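Home | Projects | Updates | Contact
December
By the Climden intake team lead

Hi all, a quick update on the returns project you're paying for! The Skaver arm has now handled 1,803 items, and we're finally past the stage where everyone stops to watch it. It takes the dull part, picking things up and holding them out for checking, and my crew does the deciding. Wrists are happier (mine too).

The black foldables are still the slow ones, and we're giving them extra practice runs with the label end in the grip.

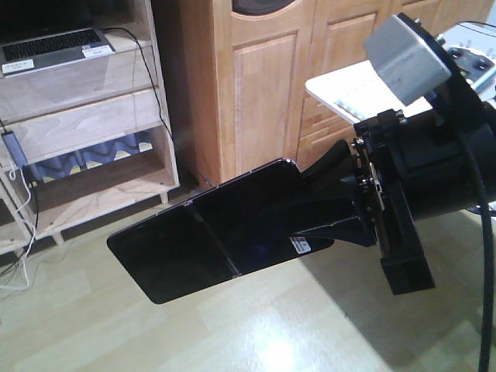
What's changed for people

All 11 of us are still here, with two now trained to reset the arm themselves. The late shift likes it more than the early shift does – they'd like a quieter gripper, and I've passed that on to Tuteck. Next month we try laptops, and I'll send the new numbers once we have them.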